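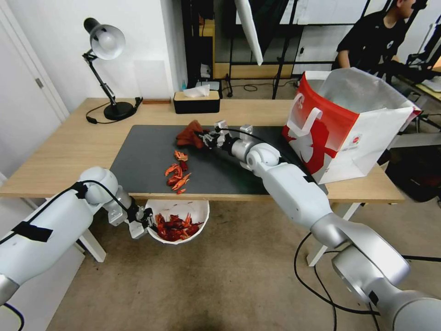
The grey mat on the desk, with a bowl of crayfish shells beside it.

I started keeping track of what we spend on groceries in August, mostly to settle an argument with myself. I was sure we were spending less than we used to. We weren't. The total for the first nine weeks came to $3,292, for two adults and a teenager who eats like three.

I'd set the budget at $1,000 a month when we moved to Bostthorpe and never looked at it again. Most of the overrun was small stuff. Milk and bread from the servo on the way home, a bag of mandarins, lunches I could have packed the night before. The big Saturday-style shop that I'd always blamed was fairly steady.

My neighbour Ebenezer Fiadzo suggested writing the meals down first and the shopping list second. I'd always done it the other way round. I use a plain exercise book for it, after trying two apps and forgetting to open either of them.

Dinners now come in a loose rotation – a curry, a roast with leftovers for sandwiches, pasta, eggs on toast when I can't be bothered. Seafood is for birthdays. I buy rice in the big bag and mince in bulk, and the chest freezer in the garage is finally doing some work.

Last month came in at just over $900. I'd like to get it lower, but the price of olive oil has other ideas and I'm not giving that up. Next I want to look at the power bill – the freezer probably has something to do with that one.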